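Funduvon FAQ: the stuff people keep asking me

What is Funduvon, in one breath?
It's my little planning and control tool for two-armed robots. You hand it a goal, it works out the arm motions, and it checks them in simulation before anything gets near real hardware. I started it one June as a weekend thing and, well, I still have weekends, so it keeps growing!

Do I need a real robot?
Nope. Most people who write to me don't have one. The simulator ships with a few rooms, a shelf unit and some things to pick up off the floor, and that'll keep you busy for ages.

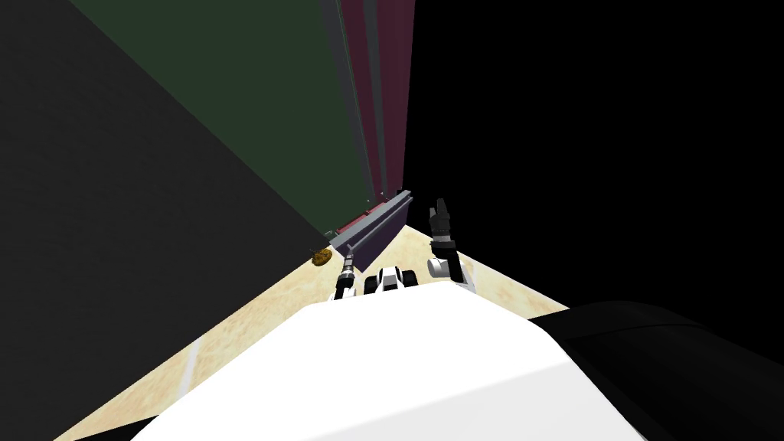
Floor pickups are still the hardest task in the set, by the way. The planner has to get an arm down low without the elbow wandering into the torso, and the default settings are pretty timid about that. If your run stops with "no path found," raise the retry limit from 5 to 20 before you email me (I say this with love).

How fast does the control loop run?
The default is 50 times a second. You can push it to 100 on a decent laptop, but turn off the live viewer first or the whole thing will stutter.

Why does perception lose track of small objects?
Usually the color of the object is too close to whatever's behind it. The detector in Pumphrey (that's the vision module) leans on color way more than I'd like. Lower the match threshold a notch and try again. If the wrist view is the trouble, check that the gripper hasn't been set to start right up against a big flat panel, where there's hardly anything for it to lock onto.

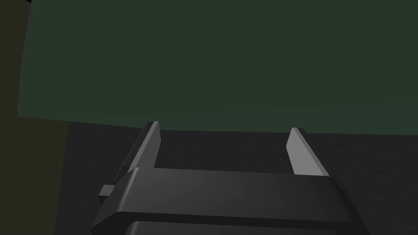

Ebere Ogundipe wrote in to say that the threshold made no difference for her until she cleared the old calibration file, and after that the tracker held on fine. So do that too! It's under Tools, then Reset.

Can I bring my own scenes?
Yes, as long as they load in Promine. Keep your units in meters, please.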